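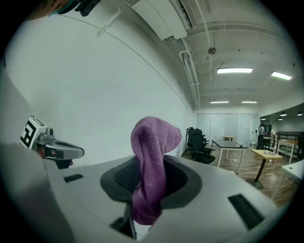

Gito Home Blood Pressure Monitor
User guide, section 3: First set-up and first measurement

By Debora Fiore
Updated in August
Shared 14 times | 4 comments

Please read this section to the end before you put on the cuff. It is written for a person who measures alone at home. If somebody helps you, the steps are the same, but the helper should press the button and you should keep quiet.

3.1 Before you start

Take the monitor, the cuff and the air hose out of the box. Keep the box for the first month, in case you must send the unit back to us. The batteries are in a separate bag under the cardboard tray, and many customers throw them away with the packing.

Check the size of the cuff. Put the measuring tape, which you find in the cuff bag, around the middle of your bare upper arm. Compare the result with the range printed on the inside of the cuff. If your arm is outside this range, do not use the cuff. Order the small or the large one from the Bellini service desk.

CAUTION: Do not use the monitor on an arm with a drip, a shunt or an open wound. If you had breast surgery or lymph nodes removed, ask your doctor which arm you may use. If you are pregnant or have an irregular heartbeat, speak with your doctor before you rely on the numbers.

3.2 Batteries and clock

1. Turn the monitor over and slide the battery door in the direction of the arrow.
2. Insert the four batteries. The flat end goes against the spring.
3. Close the door until you hear a click. The display shows all its signs for a moment and then the hour begins to blink.
4. Press + or – to set the hour, and press SET. Do the same for the minutes, the day and the month.
5. Press and hold SET until the display goes dark. The clock is now saved.

Note: When you change the batteries later, you have a short time before the clock is lost. The readings stay in the memory also without batteries. The memory holds 500 readings, and after this the oldest one is deleted each time you make a new one.

3.3 Choose your place

Choose one place in your home and stay with it. A kitchen chair is better than a sofa, as your back must be supported and your two feet must be flat on the floor. Turn off the television. Do not measure directly after coffee, a cigarette, a meal, a hot bath or exercise. 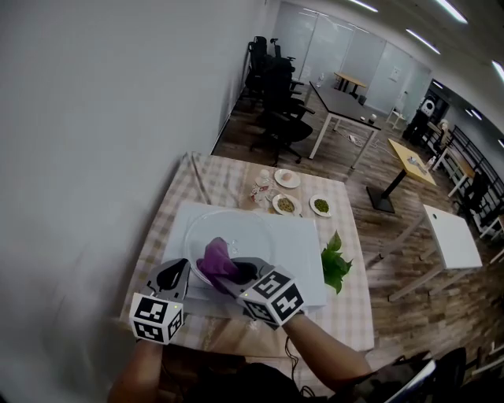
The monitor must stand flat, and your arm must rest so that the cuff is at the height of your heart. Most dining tables are a good height for this. If your table is too low, put a folded blanket under the forearm, and if it is too high, sit on a firm cushion. Do not hold the arm in the air. You may leave the tablecloth on, but when it has a fold line like the one in this checkered cloth, set the monitor next to the line and not over it. A table beside a wall is also suitable if you can still place your chair so that the arm lies relaxed on it.

3.4 Put on the cuff

1. Take off tight sleeves. Do not roll a sleeve up so that it presses the arm.
2. Push the plug of the air hose into the socket on the left side of the monitor, until it stops.
3. Slide the cuff over the hand and up to the upper arm. The lower edge should be two fingers above the bend of the elbow.
4. Turn the cuff so that the hose runs down the inside of the arm, in line with the middle finger.
5. Close the cuff. You should be able to push one finger under it, with a little effort.
6. Lay the arm on the table with the palm up. Leave the hand open.

Note: On the first day, measure one time on each arm. If one arm gives clearly higher numbers, use this arm from then on and write it on the first page of your diary. If the difference surprises you, show it to your doctor.

3.5 Make the first measurement

1. Sit quietly for 10 minutes. Do not cross your legs.
2. Press START. The cuff fills with air and becomes tight. It can be a little unpleasant.
3. Do not talk and do not move until the cuff is empty again.
4. Read the three numbers. SYS is the upper value, DIA is the lower value, and the one with the heart is your pulse.
5. Wait one minute and measure again. Write down both results.

CAUTION: If the cuff hurts or does not stop to fill, press START again. The air goes out at once. If it does not, open the cuff with your other hand.

If the display shows E1, the cuff is too loose or the hose is not well inserted. E2 means that you moved or talked. E3 means low batteries, and the reading is not stored.

3.6 Your daily routine

Measure in the morning before breakfast and before your medicine, and again at 8 in the evening or at another hour that you can keep. Do this for one week before your appointment. Bring the diary, and bring also the monitor if your doctor wants to compare it with the one in the practice.

A single high number is not a reason to change anything by yourself. Never stop or change your medicine because of a reading at home. If the numbers are very high and you have chest pain, trouble breathing, weakness on one side, trouble speaking or seeing, call the emergency number immediately.

Cleaning and storage are in section 4.

Comments (4)

Reinhold Stüber
The clock went back to zero after I changed the batteries. I needed maybe too long. All old readings were still there.

Graziella Barbieri
My left arm is always higher than the right. Should I write both in the diary every day?

Debora Fiore
Hello Graziella, both arms only on the first day. After this, please use the left one and tell your doctor about the difference.

Karim Tazi
E1 three times in a row for me. The plug was not pushed in all the way. It needs more force than I expected.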